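Guest Manual, Section 4: Water, Power and Heating
Flenach Cottage, Menham
Updated May, by the Hamari Lets office

Read this section before you turn anything on. The cottage sits at the end of the river track and runs on its own tank and pump, so the order of the steps matters.

4.1 Turning on the water

1. Open the green box beside the back steps. The key hangs inside the pantry door.
2. Check the gauge on the tank. A full tank reads 2,000 gallons. If the needle is in the red band, stop and call the office.
3. Turn the brass valve a quarter turn to the left until the handle lines up with the pipe.
4. Switch on the pump at the wall. It will run loudly and then settle.
5. Run the kitchen cold tap until it stops spitting.

Note: The pump cuts in whenever a tap is opened. A pump that keeps running with all taps closed means a leak or a toilet valve that has stuck. Jiggle the flush handle first.

CAUTION: Do not run the pump with the brass valve closed. It will overheat and trip.

4.2 Hot water

1. Wait until the cold taps run clear.
2. Set the heater dial to 2. Higher settings are for winter.
3. Allow an hour before the first shower.

The heater serves the bathroom and kitchen only. The outdoor shower by the dock is cold.

4.3 Power

The meter and breaker panel are in the hall closet. Breakers are labeled by room. The one marked "Shin" is for the Shin Landing boathouse and must stay off unless you have booked the boat.

1. If a room loses power, unplug whatever was last switched on.
2. Push the tripped breaker fully to off, then back to on.
3. If it trips again, leave it off and call the office.

Please do not run the oven and the laundry dryer together.

4.4 Wood stove

1. Open the flue lever all the way.
2. Light kindling with the stove door ajar.
3. Close the door once the logs have caught, then set the lever halfway.

CAUTION: Ashes go in the lidded metal pail on the porch, never in the trash. Leave the pail on the stone slab.

4.5 Before you leave

1. Heater dial to 0.
2. Pump off at the wall, then close the brass valve.
3. Flue lever closed, once the stove is cold.
4. Windows latched, including the small one over the tub.
5. Take all food with you, fruit included. Ants come in quickly.
6. Put both keys back in the lockbox and enter 2196 to close it.

Checkout is at 10 a.m. Section 5 covers the dock and the boat.
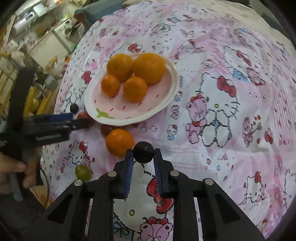 Step 5: oranges on the table, on and beside the plate.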